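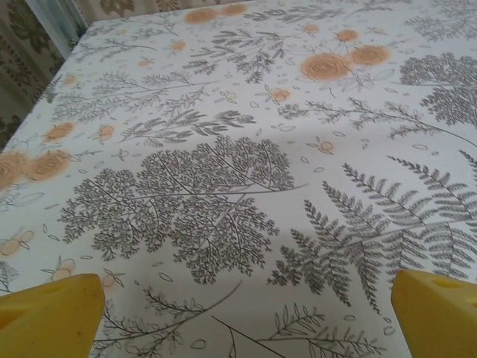

Estudar com barulho: o meu diário de escuta
Relatório do projeto individual, Som e Vida Quotidiana, segundo ano

A ideia nasceu na cozinha da residência Hiltard, onde moro desde outubro e onde há um frigorífico que canta. Canta mesmo! Começa baixinho, sobe, dá um estalo e cala-se. Eu estava a tentar ler um capítulo sobre acústica de salas (ironia, eu sei) e dei por mim à espera do estalo em vez de ler. Nessa noite escrevi no caderno "frigorífico, outra vez" e a hora, e foi assim que começou o diário.

A pergunta que levei à primeira orientação era enorme: que sons nos deixam estudar e que sons não deixam? Disseram-me, com muita delicadeza, que aquilo dava para uma carreira inteira. Cortei. Ficou: que sons me interrompem a mim, em três sítios onde estudo, e o que é que eu faço quando isso acontece. Os sítios foram o meu quarto, a sala de leitura da faculdade e o Café Moldovan, na esquina da rua Rornholm, que tem mesas grandes e um croissant bastante razoável.

Como recolhi os dados

Cada vez que um som me fazia levantar os olhos do papel, eu apontava o que era, onde estava, que matéria estudava e o que fiz a seguir. No princípio foi tudo à mão. Depois passei a usar a Votuleo, uma aplicação de notas com hora automática, porque a minha letra ao fim de uma tarde de estatística é uma coisa que nem eu decifro. No total juntei 369 registos, que correspondem a 2949 minutos de estudo. Deixei de fora as vésperas de exame - nesses dias eu não ouvia nada, podia passar uma banda filarmónica no corredor.

Classifiquei os sons em vozes, máquinas, rua, música e "outros". A categoria "outros" cresceu de maneira um bocado vergonhosa e acabei por ter de a partir. Dali saíram as cadeiras arrastadas, os sacos de plástico e uma coisa a que chamei simplesmente "metal", que suspeito ser um radiador.

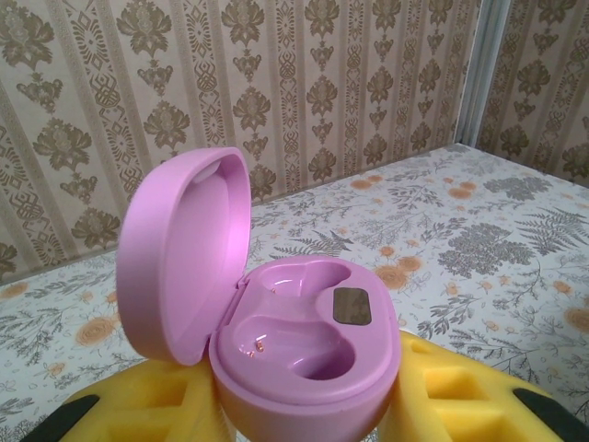 As vozes ganharam, e com muita vantagem. O curioso é que o volume contou menos do que eu esperava: uma conversa animada ao fundo do café passava-me ao lado, mas meia frase sussurrada na mesa atrás de mim, na sala de leitura, deitava-me abaixo um parágrafo inteiro. A minha leitura disto é que o cérebro quer acabar a frase que apanhou a meio. A resposta mais comum nos meus registos é pôr auriculares, e há dias em que a história da tarde se resume a um estojo cor-de-rosa de tampa levantada e os dois encaixes vazios. Só que pôr auriculares nem sempre queria dizer pôr música. Em muitos registos escrevi "sem nada a tocar", usei-os como tampões e pronto, e isso já chegava para voltar ao texto.

Com a música a coisa complicou-se. Se tem letra em português, não consigo escrever, ponto final. Em línguas que não percebo, consigo escrever mas não consigo ler. Para exercícios de cálculo serve quase tudo (até rádio com anúncios, o que me surpreendeu imenso). Tentei fazer uma tabela bonita com isto e ficou ilegível, por isso foi para o anexo em forma de texto corrido.

O café foi o sítio onde registei menos interrupções por hora, e fiquei contente porque também era onde me apetecia estar. Aqui tenho de confessar um problema: ao café eu só ia com bom humor e trabalho fácil. O quarto ficava com o resto, ou seja, com a estatística e as noites más. Comparar os dois assim, sem mais, é batota, e deixei isso escrito também na secção das limitações.
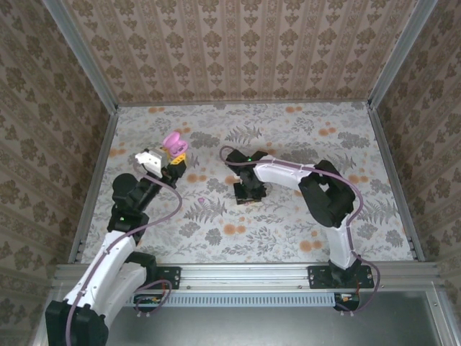 Página alterada pela última vez em 2024-08-13

Limitações e o que faria de outra forma

A maior limitação sou eu. Sou a única pessoa no estudo e sabia muito bem o que andava à procura. Na segunda semana reparei que já apontava sons que antes não me teriam incomodado, só por estar com o caderno aberto ao lado. Apontar tornou-se ele próprio uma interrupção! Se repetisse, fazia sessões mais curtas e deixava um gravador ligado, para poder ouvir depois aquilo a que não liguei nenhuma.

Também gostava de ter medido os decibéis a sério. O medidor do departamento esteve emprestado quase o semestre todo e, quando chegou às minhas mãos, faltava a pilha e a tampa da pilha.

O anexo tem os registos completos, por ordem de data, com as abreviaturas explicadas na primeira folha. O frigorífico aparece como "F" e continua a cantar.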